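4.3 Teaching the marker grip

This section applies to the Ornow two-finger gripper fitted with the wrist camera. Complete section 4.2 (homing the fingers) before you start. You will need a marker pen with a straight barrel and a clear patch of worktop within reach of the arm.

1. Switch the arm to Teach on the hand control. The ring light on the base turns amber.

2. Open Tools, then Grip, then New. Type a name for the grip. Names can be up to 90 characters long, but only the first line shows in the grip list.

3. Press Open and wait for the fingers to stop.

4. Hold the marker between the fingers, in line with the wrist. Keep your own fingers on the free end of the barrel.

CAUTION: The fingers close as soon as Close is pressed. Keep hands and sleeves clear of the contact pads.

5. Press Close. Leave the grip force at 3 for a plastic barrel. Higher settings can crack thin-walled pens.

6. Let go of the marker and open the wrist camera view. The barrel should run straight up between the two fingers, with a pad against each side.
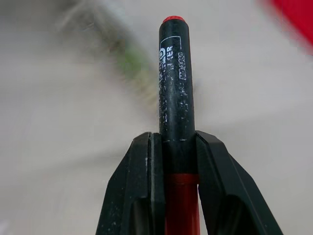

Fig. 6. Marker held between the fingers, wrist camera view.

7. If the marker leans to one side, support it, press Open and go back to step 4. Do not push it straight while the fingers are closed — this strains the finger joints and the grip will be saved with an offset.

8. Press Save grip. The hand control beeps once and the new grip appears in the list.

9. Run Test move at slow speed. The arm lifts, turns and returns to where it started. If the marker slips, raise the grip force by one step and run the test again.

Note: The background in the camera view blurs while the arm is moving. Check the grip by looking at the marker and the fingers only.

Note: White specks and light scratches on the fingers do not affect a saved grip. Wipe the pads with a dry cloth if the marker keeps slipping. Do not use solvent.

To use the saved grip in a drawing job, go to section 4.4.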